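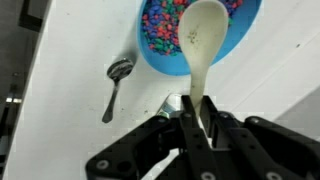

A spoon should hold enough soup to be worth lifting, one diner wrote on a comment card at the Bevar Community Dining Hall this fall, and a bowl should stay where it is put. The remark is quoted in a notice from the Gresaron Department of Community Services, which announced that the hall will move from single-use tableware to a washable set for its daily soup and cereal service. The change takes effect in November.

Under the new arrangement, diners will receive a blue bowl and a white plastic spoon at the serving counter and return both to a collection rack near the side door after eating. Paper bowls and wrapped disposable spoons will remain in stock for takeout orders only. Trays, cups and napkins are not affected.

The Bevar hall seats 135 people and serves breakfast and lunch. In September, the last month for which the department has complete figures, it served 3,291 meals, with soup the most frequently requested item at lunch. Hot cereal is offered every morning from 7:30 until 9:45, and the kitchen expects the new bowls to be in steady use from opening until the end of the lunch period.

The department said the selection followed a trial at the smaller Korov branch hall, where several kinds of bowls and spoons were in use over a period of 12 weeks. Diners were invited to leave written remarks in a box beside the coffee station. Many of those who responded preferred a spoon with a broad, oval bowl to the narrower pattern first put forward by the department. Others asked for a handle that could be held comfortably by people with limited grip. Opinion on color was divided - a number of older diners said that pale foods such as oatmeal and potato soup were easier to see against blue than against white, while others expressed no preference.

Metal spoons were also considered. They were favored by some of the kitchen staff, who noted that they do not stain and can be sorted quickly. The department decided against them for the present, citing the noise in the Bevar dining room, which has a hard floor and a low ceiling, and the requests of families with small children. Metal forks and knives will continue to be provided with hot lunches.

Washing and sorting will be carried out on the premises. The dishwashing area at Bevar was refitted during the summer with a longer drying counter and a second set of racks, and the pre-rinse sink was moved closer to the return window. Kitchen staff have been instructed to soak spoons before they go into the machine, to place them with handles down, and to look over each one before it is returned to the serving line. Spoons and bowls with food residue are to be washed again. Any item that remains marked after a second washing, or that is scratched, chipped or bent, is to be withdrawn from service.

Particular attention will be given to cocoa, gravy and tomato soup, all of which left marks on lighter-colored pieces during the trial. According to the notice, most of these marks came off when the pieces were soaked promptly. Diners are asked to scrape leftover food into the bin before placing their bowls on the rack and to put spoons in the separate tub of water provided. Bowls should not be stacked with spoons inside them.

The department has set aside a reserve of bowls and spoons in the Bevar storeroom for use on busy days, including the holiday lunch in December. If the reserve runs low, disposable tableware may be used in the dining room for the remainder of a meal period. A sign will be posted at the counter when this is the case.

Diners who bring their own spoons or bowls for medical or personal reasons may continue to do so. Weighted and wide-handled spoons are available at the counter on request and do not need to be reserved. Parents may also ask for a smaller spoon for children. These items are washed and stored separately - staff will collect them at the table and they should not be left on the general rack.

There will be no change in meal prices and no deposit on the new tableware. The department asks that bowls and spoons not be taken out of the building. Those who find that they have carried one home may return it to the counter at any time during opening hours.

The Bright Avenue hall, which serves lunch only, is expected to adopt the same set early next year. Work on its dish return window has not yet been scheduled, and the hall will use disposable tableware until that work is finished. The Korov branch will keep the bowls and spoons it received for the trial and will replace them with the new pattern as they wear out.

A short demonstration of the return and sorting procedure will be held in the Bevar dining room at 2 p.m. on the first day of the new service, after lunch has been cleared. Residents who help with meal service at any of the three halls are welcome to attend. The soup that day will be split pea, with a vegetable broth available for those who prefer it.

Comment cards will remain on the tables through the end of January. The department will accept remarks on the size and weight of the bowls, the shape of the spoons and the placement of the return rack. Completed cards may be left in the box by the coffee station or handed to any member of the kitchen staff. Large-print cards are kept at the serving counter.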